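Lillport Abbey Church: Nave Roof and Open Days

The Friends of Lillport Abbey Church are pleased to report that the first stage of repairs to the nave roof was completed on 27 Aug 2019. The work covered the three western bays, where lead laid in the nineteenth century had begun to admit rainwater above the arcade. A total of 246 slates was also replaced on the adjoining north aisle.

The abbey was founded as a daughter house of Vadutitz and once supported 36 monks. After its closure the cloister was sold for building stone, and the choir survived only as the parish church. The round-headed arches on the south side belong to the original building. The pointed windows above them were added when the upper walls were raised. 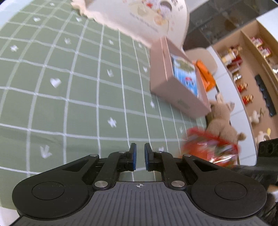 Green bedsheet with a white grid, stars and hearts.

During the repairs, the architect, Viorica Neagu, recorded a blocked doorway high in the north transept wall. It is believed to have opened from the night stair, which led from the monks' dormitory to the choir. Her report will be placed in the parish library in December.

The second stage concerns the tower parapet and the bell chamber floor. A grant has been requested from the Tanoli Trust, and the Friends must raise a further $2,000 before the application can be considered.

Guided visits will continue through the autumn. Each tour is limited to 27 persons, and the transept remains closed. Requests for group visits should be addressed in writing to Wulan Ngau, Secretary to the Friends.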